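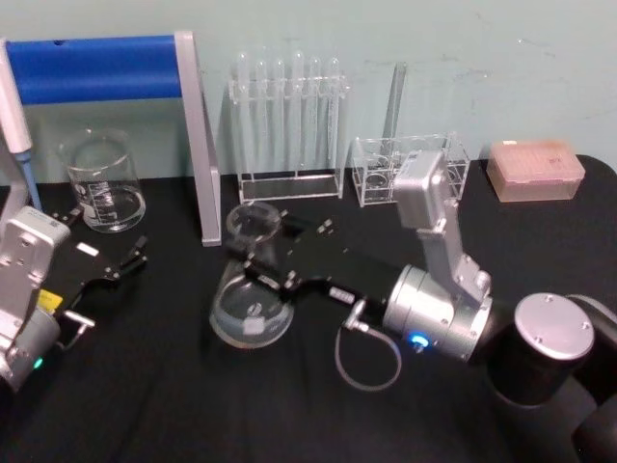

Ticket 315: Right gripper drops off the bus during flask pick

Status: Closed, monitoring
Cell: Gredow bench cell, two arms, Drendport lab
Component: Right arm, Rirkano parallel gripper, wrist connector and cable
Opened by: Cell operations
Assigned to: Hauksdóttir field support
Priority: 2

Reported problem

The right gripper stops answering at irregular points in the flask routine. The arm controller logs "tool not responding" and holds the arm where it is. The gripper keeps its last finger position, so a flask that is already held stays held. A flask that is about to be gripped is left on the cloth with the fingers open beside it. Clearing the fault from the pendant brings the gripper back every time, and the routine can then be restarted from the approach step.

The wrist light on the right arm stays blue through the whole event. On this arm blue reports wrist power and joint state only, so it says nothing about the tool bus. The left arm is parked open on the beaker side with its light green and has logged no faults of any kind.

The operator suspected grip force. The flask neck is smooth and narrow, and an earlier ticket on this cell was a force setting. Force was raised one step before the ticket was opened. No change in the fault. Please put it back to the stored value before testing.

Log entry: first remote look

Controller log pulled and read. The fault is always preceded by a burst of retries on the tool channel, then a timeout. Force and position values are normal up to the last good message. A slip would show the fingers closing further than the taught width, and there is no trace of that. Grip force ruled out. Stored value restored by the operator.

Asked the operator to run the routine with the fingers commanded open and close in place, wrist still. No fault. Asked for the same with the wrist turning between the upright pose and the side approach. Fault on the return swing. Tried again with the wrist turning and the gripper idle: fault again, same part of the swing.

Conclusion so far: movement related, load independent. Cable, connector or wrist slip contact, in that order of likelihood.

Log entry: questions back to site

Asked whether the cell had been changed since it last ran clean. Answer from site: the cloth was replaced in February, and the cable clip on the right wrist was taken off at the same time to get at the screws. The clip was not refitted. Site did not consider the clip part of the tool.

It is part of the tool. The clip takes the weight of the cable off the connector. With the clip missing, the loop hangs from the plug and swings with the wrist.

Asked site to leave everything as it stood and not to push the plug in by hand before the visit.

Log entry: site visit, Saturday, November 15, 2025

1. Cell stopped, both arms in hold, pendant with the person at the bench. Glassware left along the wall where it normally stands. The flask stays in the middle of the table for this test, as the side approach is the pose that stresses the cable most.

2. Right arm jogged to the side approach at slow speed, fingers open, gripper beside the flask.

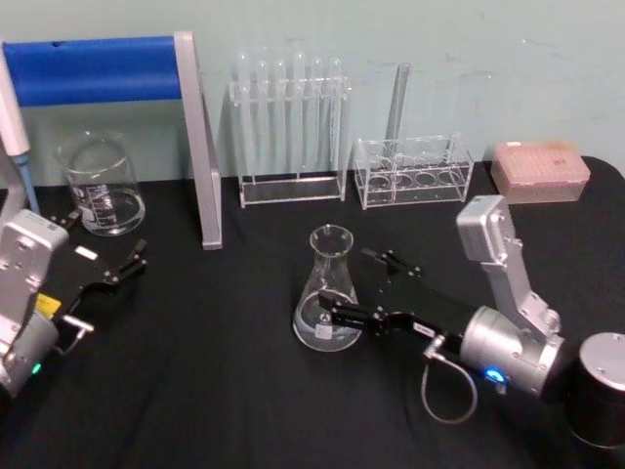
With the wrist in this pose, the cable loop comes down onto the cloth and any further travel to the left drags it. The drag pulls the plug sideways in its socket. Light sideways pressure on the plug by hand, arm in hold, reproduced the retries immediately. Straight pull along the plug axis did not.

3. Wrist turned 45 degrees away from the approach pose. The loop lifts and the retries stop. Turned back, retries return. Repeated until there was no doubt about it.

4. Power off at the controller, wait for the wrist light to go out, then unplug. Do not unplug the tool with the wrist powered. The gripper electronics will survive it most of the time, but the controller can lose the tool offset and the pick positions then need to be taught again.

5. Plug inspected under a loupe. Locking collar not fully home and slightly worn on one side. One contact has a polished mark where it has been rocking. Socket side is clean, no bent contacts, no residue.

6. Continuity checked through the cable with a meter while flexing it by hand along its length. Steady everywhere except right behind the plug, where one conductor opens when bent toward the worn side. The cable has a break inside the molding. It cannot be repaired in place.

Fix applied

Cable replaced with a new one from the Rirkano spares kit, same length. The temptation is to fit a shorter cable to get rid of the loop. That does not work on this arm — the wrist needs the slack at the far end of its turn, and a short cable pulls straight out of the collar.

Collar tightened until it clicked, then checked with a gentle twist.

Cable clip refitted on the wrist. Loop set so it hangs clear of the cloth in the side approach and still has slack at full turn. Jogged slowly through the whole routine with one hand near the stop and an eye on the loop. It clears the cloth and does not catch on the gripper plate.

Cloth smoothed and pulled back toward the wall. Folds near the front of the table stand high enough to touch a low loop, so this is worth doing even with the clip on.

Tool offset checked against the stored value after power-up. No drift. Taught positions for the flask left as they were.

Test after repair

Wrist swing with gripper idle: no retries.
Wrist swing with fingers cycling: no retries.
Neck grip, lift, hold, set down: no retries, finger width matches the taught value.
Side approach from the open pose: no retries.
Left arm moved through its own park and ready poses while the right arm was working: no faults on either channel.

The soak test was started before leaving and ran overnight with no glassware in the routine. 3,000 open and close cycles with wrist swing between them, no timeouts in the log.

Notes for site

The clip goes back on before the arm is powered, every time it comes off. Added to the cell sheet under wrist work, with the screw size.

Check the collar at the weekly wipe-down. If it turns by hand without resistance, stop and open a ticket. Do not tape it.

If "tool not responding" comes up again, save the log before clearing the fault. Clearing from the pendant keeps the fault line but drops the retry lines ahead of it, and those are the useful part.

The left arm uses the same type of connector. It was looked at with power off and is in good order, collar tight. No parts changed.

Open item

Old cable returned to Hauksdóttir for sectioning, to see whether the conductor failed from bending alone or was already nicked at the molding. Result to be added here. One spare cable to be kept at Drendport, order placed by site.

Ticket closed to monitoring. Reopen under the same number if the fault returns on the right arm.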